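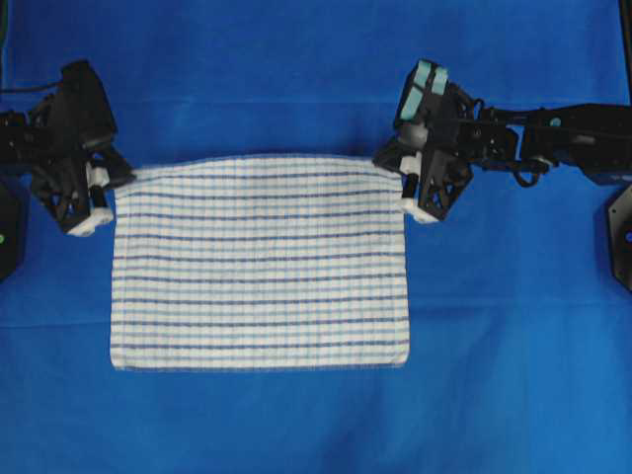 Attachment 1 – striped waffle-weave towel on the blue cloth, upper corners held.

Linen Services Support Desk
Subject: Striped waffle towels do not match the folding standard after laundering
Category: Kitchen and bath linen / Folding and shelving
Priority: Normal
Site: Bellmont
Requester: Safta Ardeleanu, Linen Room Supervisor
Status: Resolved, with one item carried forward

Initial report

The linen room at Bellmont received 155 striped waffle towels from the supplier Jitaru in December. The towels are white with blue stripes and replaced the plain white towels previously used in the guest kitchens. Since their third laundering, a number of them cannot be folded to the dimensions given in the Ovard folding guide. When the long edges are brought together, one corner extends past the other, and the finished stack leans to one side on the shelf.

The stripes make the fault more noticeable than it was with the plain towels. A small difference between the corners causes the stripes on the top layer to run at an angle to those beneath. The guest kitchens have open shelving, and Bellmont has received two remarks on the appearance of the stacks.

The requester asks whether the towels are defective, whether the laundering process is at fault, or whether the folding guide requires a change.

First response from the Support Desk

The report has been received and assigned. Please provide the following before any towels are returned to Jitaru:

Wash temperature and drying program in use.
Condition of the towels when they are removed from the dryer.
Time between the end of drying and folding.

Please also keep the affected towels separate from the rest of the stock.

Reply from Bellmont

The towels are washed at the temperature stated on the care label and dried on the standard cotton program. They are removed when fully dry and placed in a cart. On most days they are folded within the hour. Towels from the Friday afternoon load remain in the cart until the next working shift, and this load appears to account for most of the problem pieces.

The affected towels have been placed in a separate bin marked HOLD.

Review of Attachment 1

The Support Desk has reviewed the attachment. The lower edge of the towel is straight and lies flat. The upper edge is pulled taut between the corners. The stripes alternate between darker navy and paler blue, run parallel across the full width, and are spaced at fairly regular intervals. The grid of the weave can be made out in the white areas.

On this evidence there is no reason to treat this towel as cut or woven off-grain. An off-grain towel would normally show stripes running out toward one edge. The review applies to this piece only, and the remaining towels must be checked by hand.

Please note that a taut edge is not suitable for measuring. Waffle weave stretches readily, and a towel under tension will give a longer figure than the same towel at rest. All measurements requested below are to be taken with the towel released and smoothed from the center outward.

Test instructions

Step 1. Select 20 towels from the HOLD bin without sorting them by appearance.
Step 2. Lay each towel flat with the stripes running left to right. Lift the two upper corners, lower them again, and smooth the fabric by hand. Do not pull.
Step 3. Measure both long edges and both short edges. Record any towel on which opposite edges differ.
Step 4. Return the same towels to the dryer on low heat with a lightly dampened cloth. Remove them while slightly warm and lay them flat immediately.
Step 5. Repeat the measurements and fold each towel according to the guide.

Test results from Bellmont

Before Step 4, opposite edges differed on most of the selected towels. After Step 4, all but 4 could be folded to standard. The requester notes that these exceptions show a pulled thread along one hem, and that the hem stitching is visibly tighter on that side.

The requester further notes that folding staff had been shaking the towels out by a single corner, as was customary with the plain towels. The plain towels were of a denser weave and tolerated this. When a waffle towel is handled in the same way, the weave opens along the diagonal and does not close again until the fabric is relaxed.

Findings

The fault is attributed chiefly to handling after drying. Towels left crumpled in the cart for an extended period set in an uneven shape, and lifting them by one corner made the distortion worse. The towels with pulled threads are a separate matter and should be referred to Jitaru under the normal claims procedure.

The wash temperature is not considered a factor.

Corrective action

Waffle towels are to be lifted by two adjacent corners and lowered onto the folding surface. The first fold follows a stripe – either navy or pale, provided that the same one is used for the whole stack.

The Friday load is to be laid flat in low piles if it cannot be folded during the shift. Carts are not to be used for overnight storage of this item.

The reorder of 90 towels placed through Itatura may proceed. Bellmont is asked to check the hems on delivery, before the first wash.

Requester comment

The revised method was introduced on the morning shift. The stacks in the guest kitchens are level at present. Staff have asked whether the blue cloth may remain on the folding table permanently, as the white edges are easier to see against it. – S. Ardeleanu

Support Desk closing note

The use of the cloth is approved, provided that it is laundered separately from white linen until it no longer releases color. The Ovard folding guide will be amended to include a page on waffle weave. The hem claim remains open and will be tracked under its own ticket.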